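**Pre-session and in-session inspection: laundry handling station, bay 2**

Site: Puvent, demonstration recording floor
Date: Wednesday, October 6, 2021
Inspector: Tuva Sjögren
Operator: Folke Lindqvist
Reviewed by: Érica Honorato

Marking: [x] pass, [!] pass with comment, [ ] open. Open items in section A stop recording. Open items elsewhere go to Vidar before the next session.

## A. Stop, power, and floor area

- [x] A1. Emergency stop at operator desk tested, both arms de-energize.
- [x] A2. Wireless stop tested from the far corner of the bay.
- [x] A3. Washing machine water supply closed.
- [!] A4. Washing machine power disconnected. *Plug was out but left on top of the power strip. Moved to the wall hook. Tag it next time.*
- [x] A5. Floor tape intact, no one inside the line while arms are live.
- [!] A6. Carpet flat under the feet. *Seam by the partition is starting to lift. Outside the working area today. Glue before the base is moved any closer.*

## B. Arms and hands

- [x] B1. Joint homing completed without fault, left and right.
- [x] B2. Finger open/close cycle, 30 repetitions per hand, no stall.
- [!] B3. Fingertip rubber, all digits. *Left index tip has a shallow nick. Acceptable for cloth. Replace before any rigid-object tasks.*
- [x] B4. External cables clear of the elbow through full range.
- [!] B5. Gaps at the finger joints free of lint and thread. *Dark lint packed in two joints on the right hand, removed with tweezers. Black garments shed more than the white set. Check at every break while the black set is in use, and enter the result even when clean.*
- [ ] B6. Wrist bracket screws to torque. *Torque driver is out for calibration. Hand-checked only. Borghild to repeat when the driver is back.*

## C. Cameras and synchronization

- [x] C1. Head and wrist streams present, no dropped frames in a two-minute test.
- [x] C2. Clock offset between streams within limit.
- [!] C3. Exposure locked. *Dark cloth needs a different setting from the white set. With the September profile the folds came out as flat black in the wrist stream. Use profile 11 and write the profile number in the episode header.*
- [ ] C4. Wrist lens wiped. *Done at start, not repeated at the break. The form asks for both.*

## D. Station layout

- [x] D1. Basket on chair seat, open side up.
- [!] D2. Chair position varied between episodes according to the layout sheet. *Folke was returning the chair to the same spot out of habit. Corrected after the first block. Those episodes are kept but tagged "fixed layout."*
- [x] D3. Garment type and color entered before each episode.

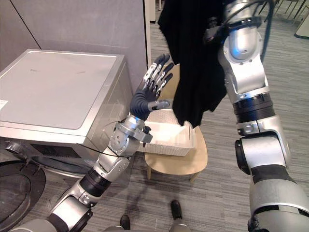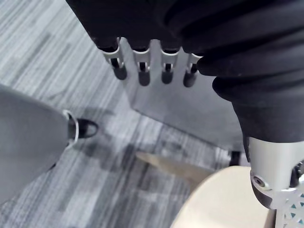 ## E. Episode quality

- [x] E1. Episode starts with both hands open and ends with both hands open.
- [!] E2. Garment held off the carpet for the whole transfer. *Long sleeves touch down when the lift is started too low. Label these "floor contact." They are not to be deleted. Training wants them, but separately from the clean set.*
- [!] E3. Wrist view usable. *Fabric over the hand can hide most of the fingers. This is normal for the task and is not a reject reason by itself. Reject only if the head view is blocked at the same moment.*
- [x] E4. Failed grasps recorded through to recovery, without a restart.
- [ ] E5. Operator pauses marked. *Several long pauses have no marker. The policy will learn to stand still if these go in as they are. Folke to mark them from the log before upload.*
- [x] E6. No person in any stream during recording.

## F. Storage and handover

- [x] F1. At least 400 GB free on the local disk at start.
- [x] F2. Checksums written at close of session.
- [ ] F3. Upload to Dedano confirmed. *Held until E5 is closed.*
- [x] F4. Arms parked, brakes on, basket emptied, garments counted back into the bin.

## General comments

The old form had the lint check under cleaning, where it was done once a week. It belongs in section B and should stay there. Request that the next revision also split C4 into two boxes, start and break, so that a half-done item can't be ticked.

Reviewer note (É.H.): agree on C4. For D2, I would like the layout sheet taped to the operator desk and crossed off by hand. Section A accepted as passed. B6 may stay open for cloth work only.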